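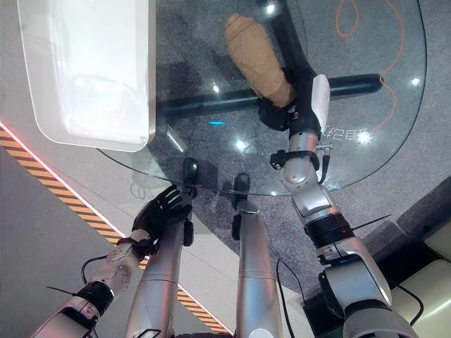 Round glass table – how do you keep it clean?

Posted in: Furniture and Home Care

marlo_k
Hello all. We have a round table with a clear glass top and a black base, model Lui from Stallero. I like it very much, but every lamp in the ceiling makes a bright spot on it, and in these spots I see every streak. I wipe it after breakfast and by 4 in the afternoon it looks as if I did nothing. I use a normal spray and kitchen paper. What is the better way? Also, do you put something under the bread and the plates, or do you eat directly on the glass?

pepperpot334
Kitchen paper is the problem. It leaves small fibers and it pushes the grease from one place to another. Buy a microfiber cloth with a flat weave, the kind for windows. One for washing, one for drying. Do not put fabric softener in the machine when you wash them.

Hanneke_T
I don't agree about microfiber. Mine made the glass look cloudy, and I tried three different brands. What works for me is an old cotton cloth, washed so many times that it is soft. Warm water, one drop of dish soap, then a second cloth for drying. I have had my table for nine years and the top has no scratches.

pepperpot334
Cloudy means there was softener or old soap in the cloth. It is not the fault of the cloth.

Hanneke_T
Maybe. But my cotton costs nothing and I am happy with it.

marlo_k
Thank you both. I have a cloth in light brown color and I will try it this Friday against a microfiber one, half of the table each.

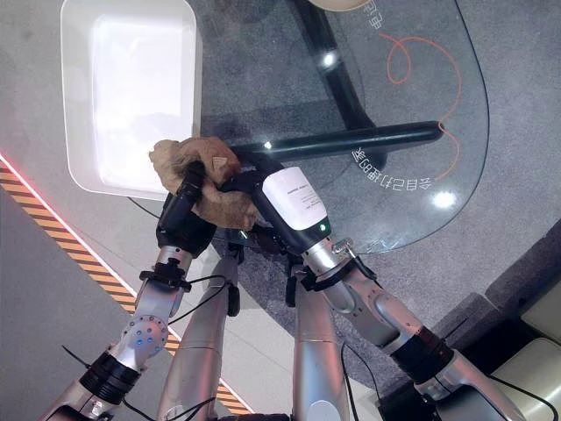 I have one more question about the cloth. Do you fold it or do you just take it in a ball? When I take it in a ball it goes faster, but then I think I press more in some places, and exactly there I find the streaks.

Hanneke_T
Fold it in four. Then you have a flat side, and when it gets dirty you turn it to a clean one. Start at the edge and go around, and do the middle last. With a round top the edge is where the hands are, so it has the most grease.

oldbrush
I do the middle first, because I don't want to lean over the part that is already clean. My table is 100 cm wide and my arms are short!

For the food question: we use a big plastic tray. Bread goes on it, also the butter and the jam, and after the meal the whole tray goes to the sink. Look for one with a raised rim, so the crumbs stay inside. Ours is from Namari and has lasted well.

pepperpot334
A tray is good, but lift it. Please don't slide it. One grain of sand under it and you have a scratch that you will see every day.

marlo_k
I have to admit that I slide things all the time. Does anybody put felt dots under the tray?

oldbrush
Clear silicone ones. Felt takes the water and stays damp, and then it leaves a ring.

Hanneke_T
Felt is fine if you dry the table first. I have it under my fruit bowl.

groltley_fan
Nobody has written about the underside. On a clear top you look through to the floor, so the dirt below shows as much as the dirt above. I do the underside once a month, sitting on a cushion. The black base gets a dry brush, since the dust collects where the crossbar meets the post. I use the Groltley glass cleaner for the top, but spray it on the cloth and keep it off the base.

marlo_k
I never thought about the underside. I looked now with a flashlight and I am ashamed. There is a complete handprint, too small to be mine. I will begin there, and write again when I have tried both cloths.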